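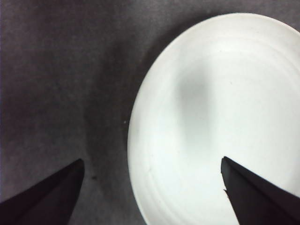 4 min read

Wrist camera policy can't find the edge of a plain white plate

posted by Raluca Matei in Control & Perception

Hi all, I've been going back and forth on this one since May and I'm out of ideas, so please be blunt.

I'm training a grasp policy to pick up dinner plates by the rim. One finger is supposed to go over the plate, the other stays outside it, then we come down and close. The only input is the wrist camera plus joint positions. I've got 200 teleoperated demos, all on a dark gray cloth, and on the blue and patterned plates it does great! I was getting ready to brag to everybody at work.

Then I put the white one down and it all goes sideways. The fingers line up over the left rim pretty much where I'd want them, and on the way down the target starts to slide. Usually it drifts toward the middle of the plate, and a few times it's gone the other way and tried to pinch the cloth. I dumped the keypoint output, and the predicted rim point jumps between three places: the real rim, the gray smudge of shadow in the middle of the plate, and the dark band on the cloth that follows the curve of the rim. The plate also has these faint rings in the glaze, and I suspect those are pulling it inward too.

Things I've tried:
- Turning up brightness and contrast augmentation (a little better on the blue plates, no change on white)
- Locking the exposure by hand
- Training longer, which made it more confident and just as wrong

Software is the Kimard stack, keypoint head on top, controller running its stock settings. I don't have a depth camera on the wrist and I'm not getting one this year. Is this a data problem or do I need a different perception setup?

Thanks in advance, and sorry for the wall of text.

- - -

Gheorghița Nistor

More data. It's always more data. We went to 2,000 demos on cups and our problems went away.

- - -

Margareta Tănase

I've been down this exact road with saucers, so let me save you some evenings. More demos might help in the end, but I'd look at what you're asking the network to do first. One point on a circle is a rotten target. Slide along the rim a little and the picture looks nearly the same, so the head has no good reason to settle anywhere, and on a white plate with a soft shadow across it you've handed it a couple of other edges to like.

What worked for me was predicting the rim as a curve. Segment the plate, take the outer boundary of the mask, fit an ellipse to it, and then choose the grasp point yourself with plain geometry: the spot on the curve closest to the line midway between your fingertips. It's boring code. You only see part of the plate at that distance, so use a robust fit and throw out any boundary pixels that sit on the image border, otherwise the fit thinks your plate has a flat side (ask me how I know).

For the shadow, look at your labels before you touch the model. I bet somebody labeled a few of those masks with the dark band included. I found 6 bad ones in my own set, all mine, all done late at night, and fixing them did more than any augmentation I tried. After that, paste synthetic soft shadows across the plate AND the cloth during training so it stops treating every gray gradient as an edge. Brightness jitter changes the whole image together, so it never teaches it that.

Second thing, and this one is in your controller. You say the target slides on the way down. Are you replanning every tick from a fresh prediction? Don't! Carry the ellipse in the robot base frame, update it with a simple filter, and reject any new fit that jumps farther than a fingertip's width. Below a certain height, freeze it and finish the descent on the last good estimate. The plate isn't going anywhere. Do check your hand-eye calibration before you do this, though, since freezing the target means any error there goes straight into the grasp.

Also mask your own fingers out of the image before the segmentation step. They're black against a white plate, the strongest edge you've got in there, and my first model was very fond of them.

- - -

Alina Pîrvu

Agree with Margareta on freezing the target. One small addition: if you log the fit residual next to the image you can sort your failed runs by it, and the bad ones float right to the top. We do this in Kelov but a spreadsheet is fine.

Can't help with the Kimard config, I've only used the planner side of it.

- - -

Raluca Matei

Ohhh, yes, I'm replanning every tick. I thought that was the safe way to do it. And I just opened the label folder and there are two masks with the shadow in them on the first screen, so that's my evening sorted. Going to clean those up, try the ellipse, and post the residuals when I have them. Margareta, what did you use for the filter, a plain moving average or something fancier?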